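Home | Programme | Work packages | Reports | Contacts

Hiltadow Safe Handling Programme
Progress report to the Gorcombe Fund, Work Package 2: operating rules for shared desk space
Period ending June
Prepared by Chin-lung Sin

1. Purpose of the work package

Work Package 2 is to produce a set of written rules for using small robot arms on ordinary office desks, where people work at neighbouring desks during the same hours. The rules cover desk layout, choice of objects, speed, stopping, and record keeping. They are meant to sit beneath the general machinery safety standards and do not replace any part of them. A site that adopts the rules must still carry out its own risk assessment.

2. Status against plan

Draft 3 of the rules was issued to both sites, Berhe and Grevham, at the start of the period. Sections A (layout), B (objects) and C (speed and force) are in use at both. Section D (stopping and restarting) is in use at Berhe only. Section E (records) has been written but not yet reviewed.

The draft contains 40 rules. Of these, 18 have been accepted by both sites without change. The remainder are either under comment or waiting for trial. This is behind the plan, which called for all of sections A to D to be agreed by the end of the period. The delay lies mainly in section D and is explained under item 5.

3. Layout and objects

Section A requires that the desk be cleared to the objects named on the task sheet before the arm is powered. Personal items, cups and loose paper are to be taken off the desk altogether, as pushing them to the back edge was found to leave them within reach of the arm at full stretch. Partition panels may stay in place but do not count as guards. The task sheet must say so in those words, after a comment from Grevham that staff behind a panel assumed they were protected by it.

Section B sorts objects by how they behave when held badly. Rigid objects with flat sides are class 1. Objects with thin or projecting parts, such as spouts and open handles, are class 2. Anything that can spill, shed or be damaged by light contact is class 3, and this includes living plants. Where a task uses objects from more than one class, the whole task is run under the rules for the highest class present.

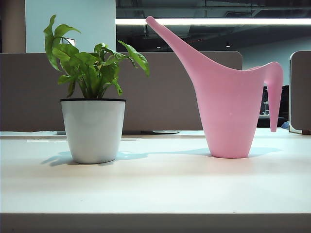
Watering cans are to be handled empty at all times. An earlier draft allowed a small amount of water for pouring tasks, subject to a tray and a cloth being at hand. This has been withdrawn. Pouring tasks will be done without water until the electrical inspection of the desks has been completed, and the motion alone will be scored.

For plants, the arm may hold the pot but not the stems or leaves. The grip height is to be written on the task sheet and checked by the operator before the first run. Compost must be settled and the pot drained beforehand. Where a pot has a separate liner, the operator lifts the pot by hand to confirm that the liner does not move within it. If it does, the pot is not used.

4. Speed and force

Section C sets one speed limit for class 1 objects and a lower one for classes 2 and 3. The limits are set in the controller and locked. Operators may go below them but cannot go above them without a signed change from the site lead. No such change was requested in the period.

Both sites asked for the force limit to be stated per object. We have not accepted this. A list of objects would need constant upkeep, and an operator faced with an unlisted object would have no figure to work from. The limit will continue to be stated by class.

5. Stopping and restarting

Rule D4 requires a second person within reach of a stop button whenever the arm is moving under its own control. Grevham cannot meet this on its present staffing. It has proposed a single operator with a hold-to-run switch. We consider this acceptable for class 1 tasks and have drafted wording to that effect. For classes 2 and 3 the requirement for two people stands.

Rule D7, on restarting after an unplanned stop, has been rewritten. The former text let the operator resume from the point of the stop. The new text requires the arm to be returned to its rest position, the objects to be reset by hand, and the cause to be entered in the log before power is restored to the joints. Berhe reports that this lengthens sessions. No relaxation is proposed.

6. Risks

The main risk to the plan is the electrical inspection, which is arranged by the landlord at Berhe and is outside our control. If it slips again, the wet pouring rules will move to the next work package. The rest of section B does not depend on it.

7. Next period

Review of section E at both sites. Trial of the amended D4 at Grevham, class 1 tasks only. Issue of the next draft once comments on section D are closed. The Fund is asked to confirm that moving the wet pouring rules, if needed, can be handled as a change of schedule within the existing budget.

Hiltadow Safe Handling Programme | Contact the programme office | Terms of use | Back to top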